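Plulis Home Chores Guide
Section 4: The Fridge Job

Written by Celeste Torres. Last changed June 2, 2023.

If you came straight here from Section 3 (the towel basket), welcome, and I hope your towels are in better shape than mine. If you skipped ahead because putting a drink in the refrigerator sounds easier than folding, I have some bad news! Towels forgive a lot. A fridge door doesn't.

People ask me all the time whether the robot can do the chores yet. My answer is "some of them, some of the time, with you standing there," and the fridge job is where I'd send anybody who wants to see what I mean. You've got a door that swings, a handle or a groove you have to get fingers into, a bottle that tips over if you look at it wrong, and then a shelf to set it down on. A six-year-old does it without looking. Our robot needs a clear floor, a clear tabletop and a person with a thumb on the stop button.

What you need before you start

- The robot, already through the stand-up check in Section 1
- The support tether and the data cable, both
- A refrigerator with separate upper and lower doors (for single-door models see the notes at the end)
- A table or desk that can go right beside it
- One plastic bottle with a screw cap, full and closed
- A towel. You'll want the towel.
- A second person, at least for your first 12 runs

CAUTION: Keep your hands out of the gap between the door and the cabinet any time the motors are live. The arm doesn't know your fingers are there, and it will keep pulling until the force limit trips. I set my force limit low and I still don't put my hands in.

CAUTION: No glass. I know you have a nice glass bottle. No.

4.1 Getting the room ready

1. Pick up rugs, mats, shoes and pet bowls. The feet slide a bit when the robot shifts its weight, and a rug corner is all it takes to end your afternoon.

2. Push the table up so its right end comes close to the refrigerator but still leaves the robot somewhere to stand. You want the table on the left and the doors on the right as you face them. You can do it mirrored, but then every arm setting in Appendix B has to be flipped by hand, and Ernő Bognár, who wrote the flip script, tells me it only works on the older Fodska software. I'd just move the table.

3. Clear the tabletop. All of it, mail included. The bottle finder in the Beddoe vision package is pretty good at bottles and pretty bad at telling a bottle from a pepper mill.

4. Turn on the overhead light and close the curtains if the sun lands on the fridge. Shiny doors throw back glare, and glare makes the edge finder jump. I lost a whole December morning to a low sun coming in sideways before I thought of the curtains (I was busy reinstalling software, which did nothing).

5. Lay the cables out behind the robot with some slack, and keep them off the spot where you plan to stand. Walk around once and try to trip on them. If you do trip, move them.

4.2 Getting the robot ready

6. Bring the robot up in Ready mode and let it stand for a full minute. You'll hear the fans settle. If the knees hunt back and forth, go back to Section 1 and redo the leveling.

7. Run "fingers" from the Chores menu. Each finger should close and open in turn. A lazy finger is nearly always a loose connector at the wrist, so push it in with the power off and try again.

8. Check the head view on your screen. The bottle and the fridge door both need to show at the same time. If you have one and not the other, turn the robot's whole body a little and leave the neck alone. The neck setting is shared with the towel job and you'll hate yourself next time you do laundry.

9. Teach the door. Choose Teach, then Door, and guide the hand slowly to the edge or handle of the door you want it to use. Hold it there until you hear the beep. Do the open position and the closed position as two separate points. Please don't skip the closed one. I did, and my robot would open the refrigerator beautifully and then wander off from it like a teenager.

NOTE: Teach the upper and lower doors under different names. "door1" and "door2" are fine. Piyumi Mondal calls hers "milk" and "ice," and I have to admit those are easier to remember at the end of a long day.

10. Set the bottle near the right end of the tabletop, standing up, label or no label. It can sit closer to the front or closer to the back, and you should try both, since moving it a few inches is the quickest way to find out whether the robot is looking or just repeating itself.

11. Take a picture of your layout from the head and one from the side before you run anything. When you write in to the Plulis help list with a problem, those two views are the first thing Jana Wegener will ask for. With a bottle, a table and a two-section fridge, you're after views along these lines:
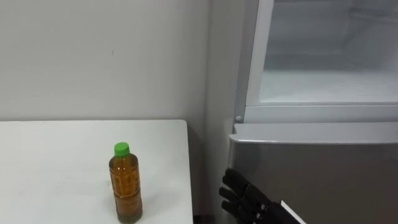
From the head, with the upper compartment open and the hand down by the lower door. The side view gets the arm, the legs and the cables on the floor:

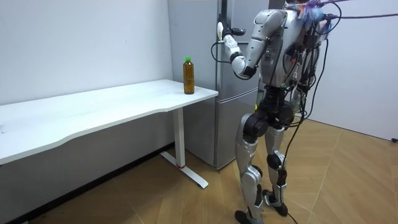

12. Look over your own two views and ask whether you can find the bottle, the door edge and the cables without hunting. If you can't, fix the room first and take them again.

4.3 The first runs

13. Choose Fridge, then Slow. Have your second person stand where they can see the feet. You watch the hand.

14. Let it do the door alone, open and closed, until you stop flinching. Then the bottle alone, up and back down on the table. Only then put the two together. I know, it's dull. Ermanno Pellegrini went straight to the full job on day one and mopped his kitchen twice.

15. If the hand stops short of the door, press Hold and read the distance on the screen. Anything small you can fix with the Nudge keys. If it's far off, your door point is wrong, so go back to step 9 and teach it over.

16. If the hand touches the door but the door doesn't budge, raise the pull setting one notch at a time. Some door seals are stubborn, especially right after you've closed them. Wait a bit and try again before you crank anything up.

17. Write every run down, good or bad. A plain notebook will do. I put down the door I used, where the bottle stood, and what went wrong in my own words ("pinched cap," "missed door," "scared me").

So can it do the chore?

My notebook is at 2,503 runs now, counting the door-only ones, and I'd still call it a helper with supervision. It's lovely when it works! You hear the seal let go, the door comes around, and you catch yourself grinning at a refrigerator. Then the next run it reaches for the wrong spot and stands there with its hand in the air, very sure of itself. I don't leave it alone with the fridge. I don't let it near the eggs. If you're buying one of these to save time on putting drinks away, please save your money for now. If you want to help get it there, keep going, and send in your notes.

The Dodberg add-on grip pads do help with caps, in my opinion. They make no difference on the door.

Notes for other refrigerators

Single door: teach it as "door1" and set the swing to Wide. You'll need more room on the right, and the robot may have to take a step back in the middle of the pull. Stepping while pulling is still marked experimental in the menu, and I'd believe the menu.

Doors with a groove in place of a handle: use the Hook grip. Pinch slips off.

Drawer freezers: not yet. The robot has to bend and pull at once and mine won't stay steady doing it.

Quick fixes

Bottle not found: wipe the tabletop, check for glare, move the bottle a couple of inches.

Door found but in the wrong place: somebody bumped the fridge. Teach it again.

Arm shakes while reaching: slow it down to the lowest speed and look at whether a cable is pulling on it.

Error 200 in the middle of a run: the data cable has come loose. Press Stop, let the robot sit back in its support, power down, reseat the cable, and start over from step 6. Don't try to pick up where you left off, because the hand may still think it's holding the bottle.

Next: Section 5, Wiping the Counter.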